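Snack table setup, quick version. Wrote this up for the June lunch at Draltbridge but works for any grab-and-go table. Takes around 16 minutes if the food's already bought.

## 1. Big stuff first

Wipe the table. Empty tray goes in the middle, that's where people load up. Packets and crackers in a white tray at the back left, foil-wrapped things in a basket next to it. Sandwiches stand up in a round basket, on the right, pointy end wherever. Drinks at the back on a tiered rack, so teh front row doesn't hide the rest. 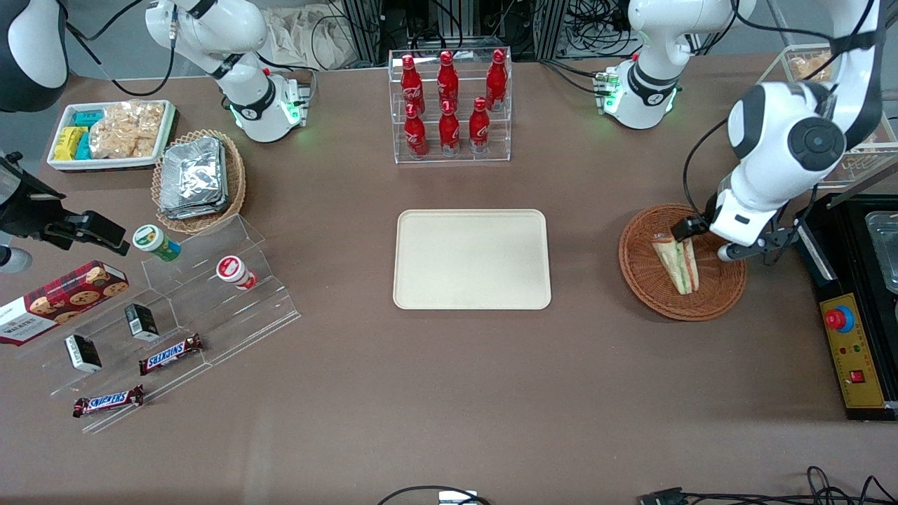
*Cokes on the rack, sandwich basket on the right.*

## 2. Candy and little things

Use a clear divided tray. One kind per channel, or they slide into each other and you're re-sorting at noon. Candy bars lengthwise. Small boxes in the next channel over. Don't overfill, leave a bit of room for fingers.

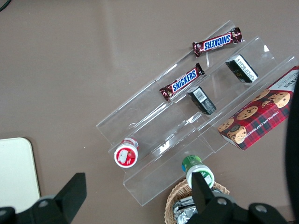 **How early can I put the sandwiches out?**
Two hours before eating at the very most, less if the room is warm. Keep them in the fridge till then.

## 3. Last pass

- napkins, left end
- trash bag somewhere obvius
- allergy cards (Giorgia Russo has the blank ones, ask before Thursday)
- refill from the back, old stuff to the front

Spare baskets are in the Plumeck box.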